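We use cookies to remember your reading settings and to count visits. By continuing to browse you accept this. Accept | Manage preferences

Laundry basket

A laundry basket is an open or lidded container used to hold clothes and household linen before washing, or to carry them between the washing machine and the place of drying. The term overlaps with laundry hamper. In British use a hamper is usually tall, lidded and left standing in a bedroom or bathroom, while a basket is lower, open at the top and meant to be carried.

Construction

Older baskets were woven from willow or split cane. Most of those now sold for everyday use are moulded in one piece from plastic, commonly polypropylene or polyethylene. The walls are pierced to save material, reduce weight and let air pass through the contents. Round, slotted, square and diamond-shaped holes are all in use. The base may be pierced as well, which allows drips to escape, or left solid, which keeps the floor beneath clean and prevents small items from dropping out.

The rim carries most of the load when the basket is lifted and is normally thickened or rolled outwards. On some models it is moulded or finished to resemble plaiting, a feature kept from woven baskets. Handles are either separate loops, hinged or fixed, or plain openings cut through the wall below the rim. Openings on the short sides place the hands at the ends of the load and suit carrying in front of the body.

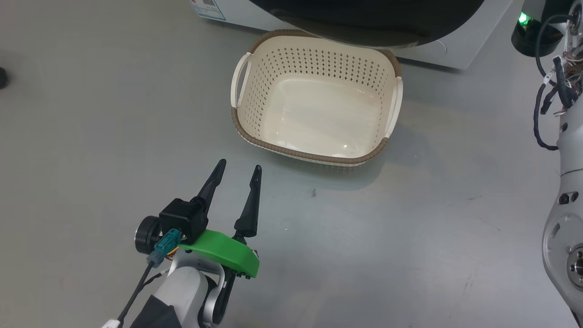

Plernow objects to the solid base, holding that a basket used for wet washing ought to drain, and that one which cannot drain should be kept for dry clothes only. The opposite view is common in flats without a utility room, where water on the floor is the greater nuisance.

Types

The Prudberg pattern is a rectangular carrying basket with rounded corners and cut-out handles. It stacks when empty, the walls sloping inwards towards the base. The Fjeld pattern is oval and deeper, with one long side curved to rest against the hip. Dukico baskets have folding walls and close flat for storage; the hinge line is their weakest part and is the usual place of failure. Divided baskets, with 2 or 4 compartments, are used for sorting by colour or by wash temperature before loading.

Use with front-loading machines

The height of a basket matters more with a front-loading machine than with a top loader. A basket whose rim stands below the door opening can be placed directly in front of the machine, and the washing drawn forward so that it falls into it. A taller basket has to stand to one side.

The direction in which the door swings decides which side is free. Doors are most often hinged on the left as the user faces the machine, and open through a wide angle. The machine illustrated has its door open to the left, with the domed glass standing well out from the grey surround, and a basket for this arrangement is best placed in front or to the right. Pushing a basket against an open door puts strain on the hinge and may mark the glass.
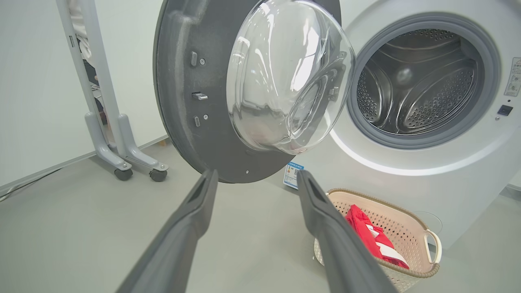
Unloading should include a check of the parts in which small items collect. Socks and handkerchiefs lodge in the fold of the door gasket, or cling to the upper part of the drum after a fast spin. The raised paddles visible inside the perforated drum lift the washing as it turns, and light garments can be left lying behind them where they are easily missed from a standing position. Turning the drum by hand through one full turn brings them to the front.

Care

Plastic baskets are washed with warm water and mild detergent and dried before use. Those with 16 or more holes to a row are slower to clean by hand, and a soft brush is used on the edges. Long exposure to sunlight makes the plastic brittle, first at the handles. A basket with a cracked handle should be withdrawn from use, as the broken edge can cut the hand or snag fabric.

See also: Clothes airer; Linen cupboard; Washing machine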